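From the Kitchen: the thin bags

Dear neighbors and friends of the Tostdale community kitchen,

Before the new year I want to write some lines about a small thing, the thin plastic bags in which our vegetables arrive. In October we moved the sorting to the long counter by the stove, and since then Rosalba Ruggiero and I have tried to give every bag a second life. Many of you asked how we do it, so I explain it with patience.

First, take everything out of the bag and shake it over the sink. Then lay it on the counter and press the air out with the flat hand, from the closed end to the open end. Please do not pull hard, the film is very thin and it makes a hole easily. The yellow ones are good for bread and for onion skins, and we like to keep a basket near so that the vegetables have a place to wait.
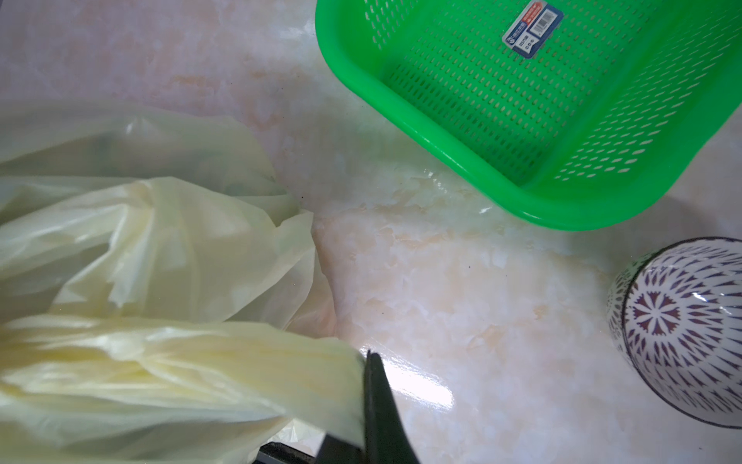
Can I use the same bag again for salad leaves?
It is better to keep the old bags for dry things and for peels, and to take a clean box with a lid for the leaves. A bag which had potatoes in it keeps some soil in the folds, also when it looks clean.

For closing, we had a long discussion. Gianni Pace prefers the clips, but the clips get lost in the drawer, and Natalina Russo found 2 of them in the flour. So now we make a knot. Twist the neck of the bag a few times, hold it up by the top, and pass the end through the loop. If the bag is for compost, leave a little air inside and do not fill it to the top, because a full bag does not want to close.

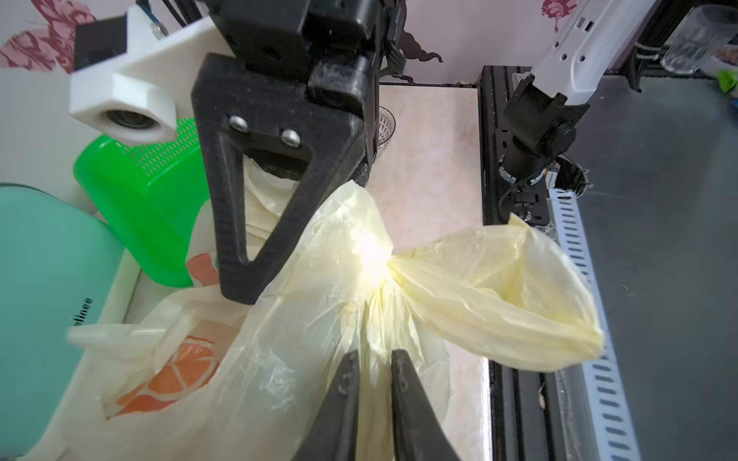

A knot which is too near to the contents is difficult to open again, and then everybody takes the scissors and the bag is finished. Leave the space of a hand. For bread I make the knot very soft, and on most mornings I can open it with two fingers.

Flat bags go in the second drawer, the torn ones go in the box under the window. Ayane Hirano brings this box to the collection point in Undton when it is full. It is almost 45 minutes by bus, so please put only plastic film inside, no paper and no nets from the garlic.

With warm greetings,
Benedetta De Luca
2020-12-30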